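Dikero bench arm and simulator: a review after the Lindthorpe open day

I had been meaning to write up the Dikero for a good while, and the open day at Lindthorpe in February finally gave me a proper go at one, so forgive me if this rambles (it will). I teach an evening class in practical electronics over in Dendholm and we have been saving towards a small arm for longer than I care to admit.

The afternoon was run by Seema Thakur, who has a lovely unhurried way of explaining things and let everybody have a turn, including a boy of nine who was better at it than I was. She had the arm itself on one bench and the simulator that comes with it on another, and you were encouraged to wander between the two with your tea. I drifted to the simulator and stayed there most of the day.

It is a good piece of software. You get a table, a handful of things to put on it and a two-fingered gripper, and you can look at the job from the side, from overhead or from right down by the hand. I liked the close view best. It takes some getting used to, as the gripper hides a fair bit of whatever is behind it, but you learn a great deal about lining up the fingers before you close them - far more than I ever did from the overhead view. 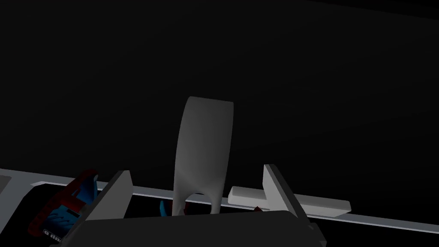
Rodrigo Macedo, who looks after the teaching side, had set out a list of exercises going from very easy to quite mean. The first few I sailed through. The later ones ask you to pick a single item from a crowded table without disturbing its neighbours, and there I came unstuck again and again, to the great amusement of the lady waiting behind me. I scored 81 on my last attempt and was thoroughly pleased with myself until I saw the board by the door!

The shading is plain and the backgrounds are plainer, so if you want something handsome to show the governors you may be disappointed. I didn't mind. The menus are another matter. Changing the view takes three clicks where one would do, and the button for starting an exercise again sits right beside the one for leaving it altogether. I left it altogether twice.

As for the real arm, it is quieter than I expected and feels solid under the hand. The cable at the back is too short for our benches and we should certainly need an extension. The price on the day was 1265 pounds with the simulator included, against more than 2000 for the Matlala we had been looking at. The simulator alone is 700, and that seems steep to me when the pair costs so little extra.

Would I buy it? For a class, yes, and I have said as much to our lot in Dendholm. For one person at home I would try to get an hour on it first, and Seema tells me there will be another open afternoon before the summer. Go early, as the parking is dreadful and the flapjacks had all gone by three.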